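Fornum pilot: progress report for the second period
Prepared by Armindo Matos for Gwendolyn Mahmoud, Abugri Fund

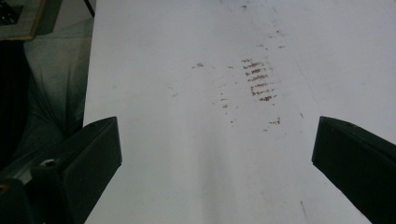
Brown marks on a white surface.

1. Summary

In this period we moved the Fornum ledger from the test network to the live one, and the first artists and small labels in Prerthorpe began to receive payments through it. The ledger now holds 1139 registered works, mostly songs, with a smaller part of spoken word and short films. Two of the tasks planned for this period are finished, and one is late. The budget is in order, but I ask below to move money between two lines.

2. What was planned

As you will remember from the grant agreement, the second period had three tasks:

Task A: put the payment contract on the live network.
Task B: open registration to artists outside the first test group.
Task C: connect the ledger to the Brodov wallet, so that artists can change their tokens into pounds without using an exchange.

3. What was done

Task A is complete. The payment contract divides each listener's payment between the people named on the work, according to the shares they agreed when they registered it. The outside review found eight points to correct. Most were small, for example error messages that were not clear. One was serious: if a work had two owners and one of them closed their account, the share of this person stayed locked in the contract and could not be taken out by anyone. We rewrote this part and the reviewer checked it again before we went live. I attach both versions of the review to this report.

Task B is complete. Registration opened in September. An artist fills in one form, signs with their key and waits for the other people on the work to confirm. The waiting has been the weak point. Many works stay unconfirmed for a long time, usually when a drummer or a translator was paid years ago and does not read our e-mails. We now send a reminder by text message as well, and the number of works waiting has gone down each week after this change. I would not yet say that the problem is solved.

Task C is late. Brodov changed the way in which outside services must identify their users, and our connection was written for the old way. We have had good answers from their technical team, but the new rules are only partly documented and we had to ask many questions. The connection works on the test network. On the live network it still refuses some accounts, and we do not yet know the reason for all of them.

4. Comments from users

We held an open evening on a Tuesday at the library in Prerthorpe. The artists were in general content with the payments and less content with the words we use. "Gas", "mint" and "seed phrase" were not understood by most of the room, and one lady told us she had stopped at the second screen, thinking that she was being asked to buy something. We have taken these words out of the main screens. They remain in the help pages, where each has a short explanation.

There was also a longer discussion about lost keys. Some people want that we keep a copy of their key for them. Our position until now was to refuse, as it would put us in control of their money. We are studying an intermediate solution, in which an artist chooses three people they trust and any two of them together can restore the account. I will send you a separate note about this before we write any code.

5. Costs

Network fees were lower than we planned. We group the small payments and send them once per day at 6 p.m., and this has more effect than I expected. On the other side, the work on Task C has used all the developer days for the period. I would like to move the unused part of the fees line to the developer line. The total of the grant does not change. Under the agreement this needs your written approval.

6. Risks

The main risk is that Brodov will change its rules again. We cannot prevent it, but we have separated the wallet connection from the rest of the code, so a future change should touch only this one part.

The second risk is the price of the token. Artists are paid in it, and in one week of this period its value fell enough that several of them wrote to us to complain. Until Task C is ready they have no simple way to change it quickly. For this reason I consider Task C more urgent than any new feature.

7. Next period

We will finish Task C, then test the payments in pounds with a small group before we open them to all. We will also prepare the public page where a listener can see how their payment was divided. The design is ready and can be shown at our next call.

Please let me know about the budget change when you can, and whether you prefer to receive the note on lost keys before or after the call.

Armindo Matos
Project lead, Fornum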